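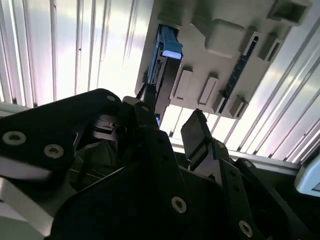

289 words, 2 min read

Dust is my yearly project. Every September, once the windows are shut again and the fans go back in the closet, I clean the stuff in our house that hums, and the old desktop in the den always goes first (it's the worst one by far!).

Shut it down, pull the plug, then hold the power button in for a few seconds. I lay the tower on its side on a hard surface at waist height. I used to do this on the carpet and I do not recommend it, for my knees or for the computer. Screws go in a muffin tin, one cup per spot they came out of.

For the dust itself I use a soft paintbrush, the cheap kind, and short puffs of canned air. Keep the can upright or it spits cold liquid everywhere. Hold fan blades still with a finger while you blow, and please leave the power supply closed up. You can puff air through its vents and that's plenty.

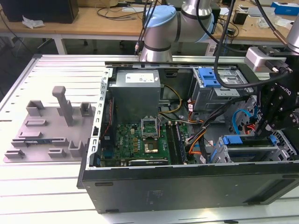 If you can carry the whole thing out to the porch, even better, because otherwise all that fluff just lands on your bookshelf. Don't use the vacuum inside the case. I hold the hose a foot or so away and let it catch what floats off.

Before unplugging any cables I take a picture with my phone, and then another one because the first is always blurry. Little tags of masking tape help too, and they peel off clean if you don't leave them on all winter.

The whole job takes me about 60 minutes, and that's with a coffee break in the middle. While the brush is out I do the router, the back of the TV and the bathroom fan cover, which gets a soak in warm water with dish soap and has to be bone dry before it goes back up.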